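From: Normand Robichaud
To: Edwood Building recycling list
Subject: Re: [edwood-recycling] Bins on the second floor, again
Wednesday, 9:14 AM

Wayne Campbell wrote:
> Can somebody explain why we need three bins when one
> used to do the job? I stood there with a juice bottle
> yesterday and had to think about it, and I don't come to
> the break room to think. Also, the label says "Bottle"
> and the next one says "Plastic". My juice was in a
> plastic bottle. So which is it?
>
> I vote we go back to the big blue barrel and let the
> hauler sort it out.
>
> Wayne

Wayne,

The hauler did sort it out. It sorted it out by sending us a bill. The July pickup from the blue barrel came to 126 pounds, and Hetex charged us the mixed rate on all of it, plus a contamination fee for what I'm told was most of a lasagna. The sorted rate is lower. I forwarded the price sheet to this list in June under the subject "Please read this one", and I believe two people did.

On the juice question, you have a point and I'll give it to you in writing so you can frame it. "Bottle" means glass. I wrote the labels, it was late in the day, and in my head a bottle was a glass thing and a plastic bottle was a plastic thing. I can see now that this is a private language. If it's clear plastic and it gives when you squeeze it, it goes in "Plastic", whatever shape it is. I'll print a new label that says "Glass bottles" as soon as the printer on our floor forgives whoever fed it the card stock.

Other things people have asked me in the elevator:

Crushing. Cans, yes, please, as flat or as mangled as your morning requires. Glass, obviously not. Plastic bottles you can leave as they are.

Caps. Leave them on. Palacios on the third floor tells its people to take them off, and then the caps live in a coffee mug by the sink forever.

Labels on the plastic ones. Don't bother peeling. I watched a grown man spend his whole break on a water bottle with his thumbnail.

Coffee pods. No. I don't know how to make this any longer or more interesting. No.

The bins themselves are the soft gray fabric kind, so they can be folded up and washed, but they are not buckets. Empty means empty. Somebody put in a can of root beer with a third of it still aboard and I carried that bin to the sink at arm's length.

Setup as of this week, left to right, Bottle, Plastic, Can:

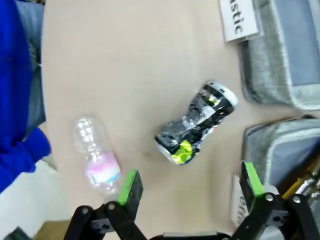
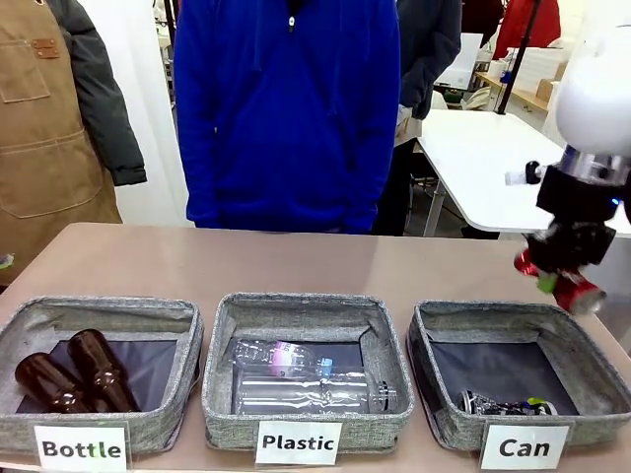 I'd like to leave it alone for a month before anyone votes on anything, barrel or otherwise. Hetex weighs each stream separately now, so at the end of August we'll have numbers to argue over instead of just Wayne's feelings. If the sorted total comes in anywhere near 118 pounds with no lasagna fee, I'm calling it a win and buying doughnuts. If it doesn't, the barrel is still down in the loading dock, behind the Pastska pallets, and Wayne is welcome to wheel it up himself.

One last item. The dish towel that hangs on the break room oven door is for dishes. It has been used on something else, and I'd rather not open a second thread.

Normand
Suite 204, ext. 73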